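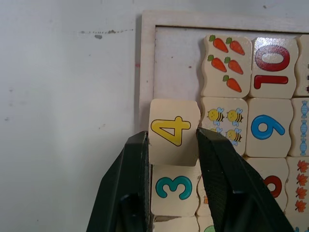

**Week 5 – The Lekedis two-arm kit: is it a good teaching machine?**
Wasuncombe evening course in practical automation. Notes by Veronika Hofstetter, room opens Thursday at 5.

Bring last week's sheet on grip force, we'll need the table on the back. Those of you who missed it can copy from Edeltraud Ammann, whose notes are better than mine anyway.

I've been looking forward to this one! We spent the first month on single arms bolted to a bench, and now we get two arms, a camera at each wrist and a third one up at the head, all recorded together. The question for tonight is whether I should ask the college to take the kit for another year. I want your opinions in writing, one page, with at least one complaint in it.

## The task

The number puzzle is a wonderful test piece. Small wooden tiles, wavy edges that have to mesh with their neighbors, a shallow tray with a rim, and a picture tile for each numeral. A tile that's a few degrees off won't drop in. You can't push it in by force either, or you'll shift the whole tray.

Split the job into stages when you score it:

1. Approach. Fingers open, centered over the tile, both tips at the same height.
2. Grip. Look at where the fingers meet the wood, and whether the tile tilts.
3. Lift. Straight up until the tile is clear of its neighbors.
4. Place, on the table or in the slot.

Loose tiles on the tabletop deserve their own line on your score sheet. They have no rim or neighbors to hold them still, and they can lie at any angle – the 2 and the 3 are good ones to practice on. Before closing the fingers, decide which pair of edges you're going to pinch.

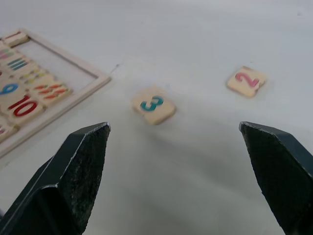 ## What I like about the kit

The wrist cameras, first of all. You see your own fingertips the whole time, so you can judge the gap without leaning over the table. And when one arm is working, the other arm's camera gives you a side view of it for free (I could watch this all evening). Tilt in a held tile is much easier to spot from over there than from the wrist that's holding it.

Zarmeena Talpur asked whether we could save money with one arm and a tripod. Possibly! But then you'd have to move the tripod every time the work moves, and the second arm can also pick things up. 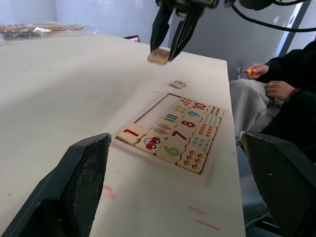 ## What I don't like

The fingers are long and they block the view. Close to the tray, a finger can hide most of a tile, and it's often the one you want to check. Cable routing is my other gripe. The cable loops over the arm and plugs into the back of the gripper housing, so keep an eye on the slack whenever you turn the wrist.

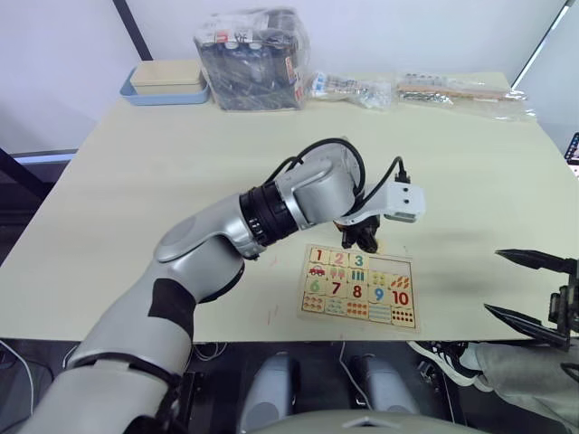 The head camera makes up for a lot of this. It takes in the whole tray at once, and you can read off which slots are still open before you plan a move. With 4 and 5 out, for instance, the gap at the end of the top row is plain from up there. Use it for planning, then switch to the wrist for the last inch or so.

Storage: our recordings folder now holds 3,062 clips, and 117 of those have no task label. Please label yours before you leave. Liesl Ortner has the list of codes.

## For next week

- Your one-page review, with the complaint.
- Score five clips by stage, using the four stages in these notes.
- Read the Bustamante chapter on two-arm handover, skip the math at the end.
- If you want extra time on the arms, sign up with me by email.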